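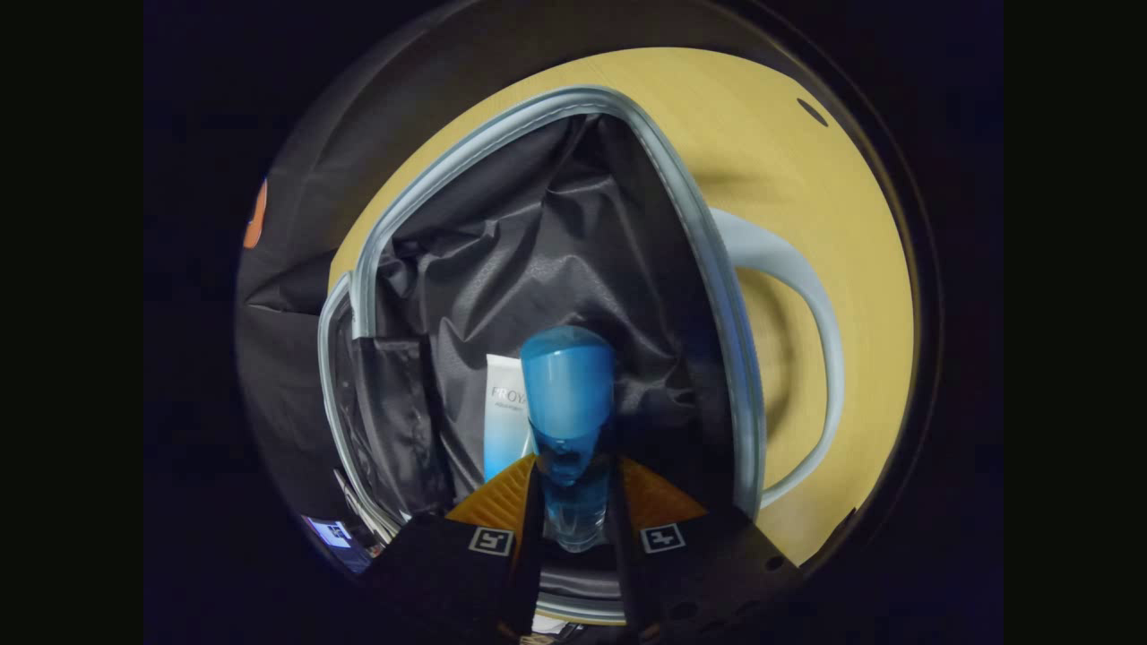
Blue plastic bottle, Killora open day

I went to the Killora open day expecting to be sold something, and I was. The firm bottles a washing-up liquid called Cendon and a floor cleaner called Mulligan, and on November 22, 2018 it let the public in to see how its refill scheme works. You bring the empty back to a shop, the shop sends it to the plant, the plant washes it and fills it again. That's the claim, anyway.

We were given hairnets and a badge and split into groups of 12. Our guide was Tanvir Khan, who runs the washing side and plainly knows it inside out. He was also the only person all morning who answered a question with a number. The washing line can take 432 bottles an hour, he told us. I asked how many come back in an hour and he said that on a good day they run the line until lunch and then switch it off.

The filling hall is loud and smells of fake lemon. You stand behind a yellow rail and watch bottles go past, which is more soothing than I'd like to admit. A woman in my group asked if the ones going past were returned bottles or new ones. New, as it happened. The returned ones are done in batches and this wasn't a batch day. I'd have thought that if you hold an open day about refills you might arrange to refill something.

Next came the Cedex room, named after the machine that checks washed bottles for cracks and leftover soap. It had a glass front and a very long poster. Each bottle is meant to last 200 trips. I asked if any had done 200 trips yet. The scheme only started last year, so no, and the figure comes from a test in which bottles were squeezed and rinsed over and over on a bench. Fair enough as far as it goes, but a bench doesn't leave a bottle in the boot of a car all summer.

Lunch was soup in paper cups. Good soup, mind - leek, with proper bread.

In the afternoon there was a talk on plastic, with slides, given by somebody from the sales office. It had a lot of leaves in it. He wouldn't say what the lorries burn bringing the empties back, only that it was being looked at.

I don't think they're lying. Mr Khan would like the thing to work, and his end of it seems well run. But the deposit is so small I'd forget to claim it, and my nearest shop that takes empties is two bus rides away. They gave us each a bottle of Cendon on the way out. It cleans plates. I'll see if I ever get round to taking the empty back.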